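Textiles bench, folding layout notes
September 2020
Posted by the bench notebook account
3 comments | 0 shares

Continuing from the May entry. Three pieces on the bench today: the green towel, the blue towel and the thin beige cloth. Both towels stay folded and are left where they are, green on the left, blue on the right, as position markers. All the work is on the beige cloth between them.

Bench cover is still the beige board. The cloth is nearly the same colour, so the outline has to be judged from the white edging. Fine from close up, poor from the far side of the room. Drurkley asked for a grey cover in May and I still think they were right, but the grey sheet from Jolden was 800 mm wide and the layout needs 1000. Left on the shelf.

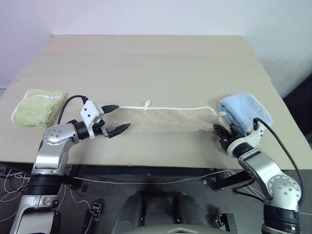 White cord held nearly taut along the top edge, small loop near the centre. Green towel left, blue towel right.

Notes on the edge hold. The edge should be straight before anything else is attempted. With a cloth this thin, any slack at the top shows up as a ripple lower down, and smoothing from the bottom only moves it sideways. Keep the right end clear of the blue towel if possible — terry grabs a light weave and the corner drags.

The loop in the cord is a nuisance. Pulling it flat takes length out of one side. Options are to trim it or leave it and treat the centre as a no-fold zone. Leaning toward leaving it until Bolico confirm whether they want the edging kept intact. 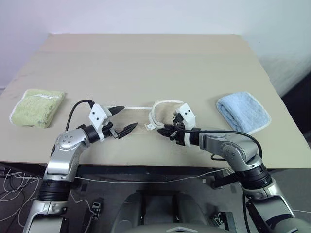
Edging needs its own line in the procedure. It curls into a tuft readily and the tuft then gets trapped under the next fold. Proposed wording for step 4: "Spread the edging outward by hand along all sides before folding." Step 7 (stack on the blue towel) stays as written.

To do:
- ask Enache for a darker cover, 1000 mm wide
- weigh the beige cloth, figure missing from the sheet
- rewrite step 4 and reissue
- check that the light is even at the right-hand end of the bench — dark patch past the table there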